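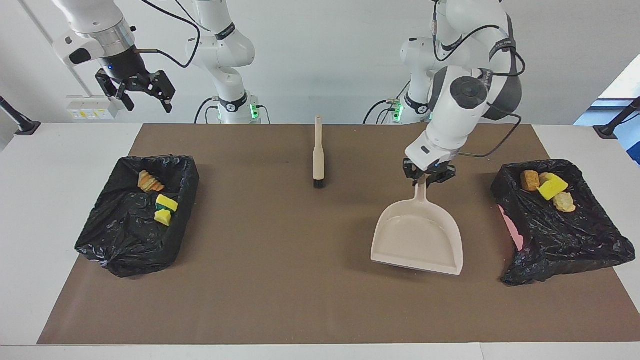

Week 2 — teaching by hand, teaching by remote

Okay, so last time we got stuck on why I keep going on about demonstrations. A sweeping task has two tools and two arms, and I've never met anyone who could write down the path of a dustpan in joint angles. It's much easier to show it.

You have two ways in. With hand guiding you grab the arm and move it yourself. I like it for one arm, but with two you run out of hands fast! With remote control you sit at the leader arms and the robot copies you. That's what we'll use on the Bullero bench.

Some things I want you to watch for:

Pick up one tool, pause, then go for the other. Rushed grasps make messy data.

Keep the idle arm high and out of the way.

Tilt the dustpan lip down before you lower it — the policy learns your bad habits too.

Each pair records 24 demos in Plullent. Throw out any where you dropped a tool, and note the reason in the log. My own first set was 70 demos and I kept far fewer than I'd like to admit.

Reading for next week: chapter 2, up to the part on action chunks. Bring questions.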